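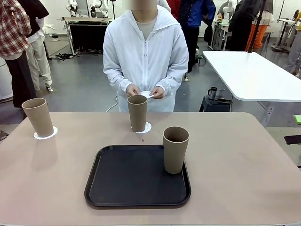 3. Case for review: the Wadiver table service kit

Course notes, Triin Jaunzems

In this part we review a product which is offered to cafés and hotel breakfast rooms. The Wadiver kit is sold by Grisley and consists of two arms, two grippers, the control box and a set of ready tasks. The task we study is the cup service: paper cups, a tray and doilies.

Please read the offer first as a buyer would read it. Grisley promises that a trained worker can teach a new table layout in 29 minutes. The offer does not say what happens when the cups are of another height, and this must be asked before signing.

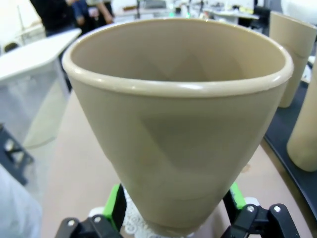 The second point is the price model. The kit can be bought, or it can be rented for six months with service included. For a small café I would advise renting, but compare also the competing offer from Jatness, where the grippers are paid separately – this is easy to overlook.

3.1 Handing over and shared work

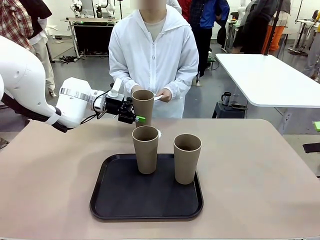

Shared work between a person and an arm is the part of the offer which is described least. The supplier's manual gives it only two pages, and most of them are about the stop button. For your report you should consider who holds the object at each moment. When the person has both hands around the raised cup and the green fingertip also touches it, low on the side, the question is which of them should let go first. Write down what the manual says on this, and what you would want it to say.

3.2 Grippers and wear

The fingertips are a spare part. Hauksdóttir, who supply them, recommend a change after three months of daily use. A paper cup is a light object but it is also soft, so the closing force must be set low. Too much force will bend the wall of the cup.

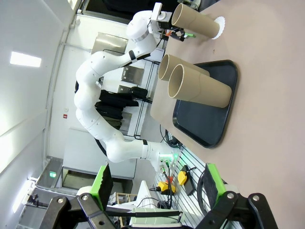 Ask also about cleaning. In a café the fingertips come near to the rim, and the buyer must know which cleaning liquids are permitted.

Homework: one page with your advice to the buyer, for or against, and your questions to Grisley. Please hand it in before the first seminar in November.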